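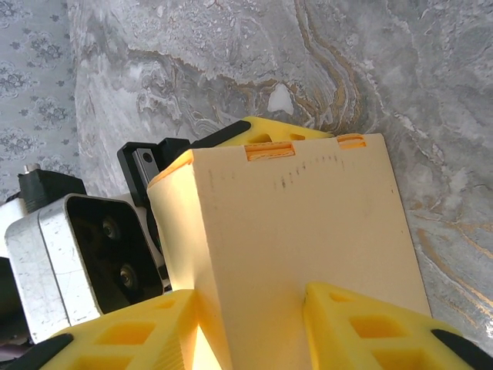 Cream block, orange tabs, yellow fingers.

Winter windows, and what's next

Quick one this time, we are up to our elbows in moss. The Iltham hotel job came down last night and the new one has to be in before the breakfast crowd, so this is being typed in the van with cold hands. Sorry for any mistakes.

First, the Iltham lobby. If you didn't get over to see it, it was two columns of dried hydrangea and bleached fern either side of the front desk, with a loose swag running between them over the key rack. 471 stems of hydrangea, all dried in our own loft since last summer. It stayed up from December right through to this week and only needed one top-up, on the left column, where people kept brushing it with their suitcases. Lesson learned, next year the columns go back a foot.

A lot of you asked whether the ferns were real. Yes. Bleached, then dyed back to a soft bone color. They do shed a little. The housekeeping team were very patient with us.

Now the Nogueira window. Restaurant, corner site, glass on two sides, so everything has to look good from the back as well. Ebony Hapeta is leading on this and she has gone for citrus. Kumquat branches, mimosa, yellow ranunculus packed tight at the base and getting looser as it climbs. No foam in any of it, all chicken wire and water tubes, 600 tubes to fill by hand. Anyone who has ever filled a water tube will know how our evening is going.

Mimosa is a pain by the way. Gorgeous for a day, then it goes to crumbs in a heated room. We are keeping it close to the door where it's cooler and swapping it out every second morning. If you want it at home, cut the stems at a slant, stand them in warm water and mist the heads. Keep it off the radiator shelf. Or let it dry and enjoy it that way, the color holds pretty well.

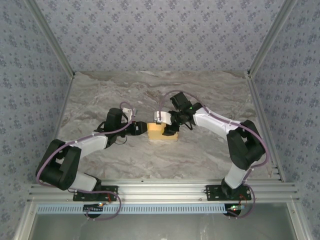
Ranunculus are much easier. Shallow water, change it daily, trim a little off each time. They'll drink a whole vase if you let them and the stems go soft if they stand too deep. Buy them when the buds feel like a marshmallow, not a marble.

Other bits:

Workshops. The spring wreath session at Birholm is full, waiting list only. We've added a second one, table arrangements, same room, 30 places. Bring snips if you own some. Aprons and coffee provided, and everbody takes home what they make.

Weddings. We have 2 dates left for early summer. Email rather than phone please, the phone is usually in a bucket.

Grorka ribbon is back in stock, the wide silk one in rust and in oat. The moss green is still delayed and we've stopped guessing when it will turn up.

Vases. If you hired from us over the holidays and still have the tall smoked glass ones, could we have them back? Rinsed is fine, no need to scrub. Leave them at the side door if we're out on a job.

The Nogueira window should be finished by lunchtime tomorrow and it will be up for three weeks. Go and have a look, best after dark when the lamps are on. Send us pictures if you take any, we never remeber to get good ones ourselves.

Right, tubes.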